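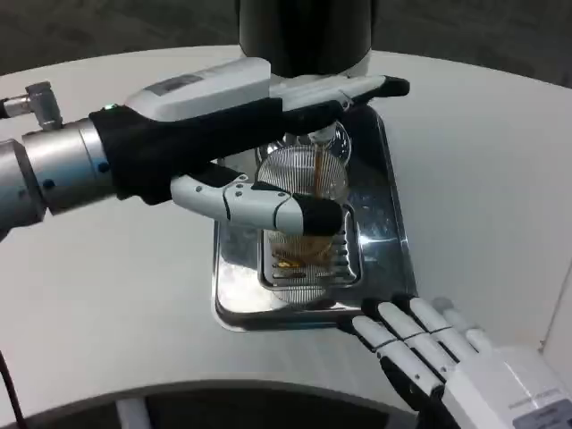

4.2 Half-time routines

Players at Flada and Trolano were asked what they ate and drank during the interval. Most took water and fruit. Coffee was the next most common choice at both clubs, mainly among defenders and goalkeepers, and Šimek's earlier survey of lower-league squads found the same. Mulcahy players were left out of this part - their season ended before the forms went out.

We compared sprint counts in the first ten minutes after the restart. The two groups did not differ in home games. In away games the coffee drinkers made slightly more sprints, but four players account for most of the gap.

Figure 2. Coffee grinder with a metal cup below the spout. 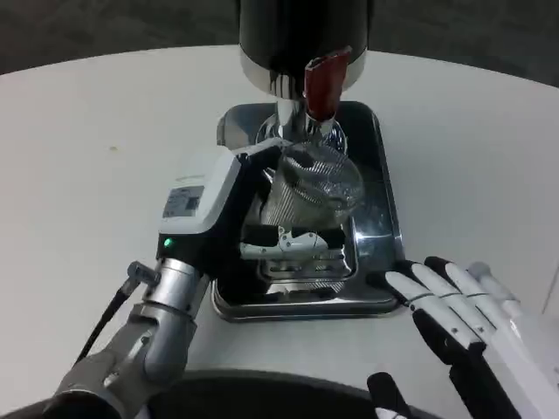
4.3 Late substitutions

Coaches used their last change later when leading - a pattern seen at both clubs.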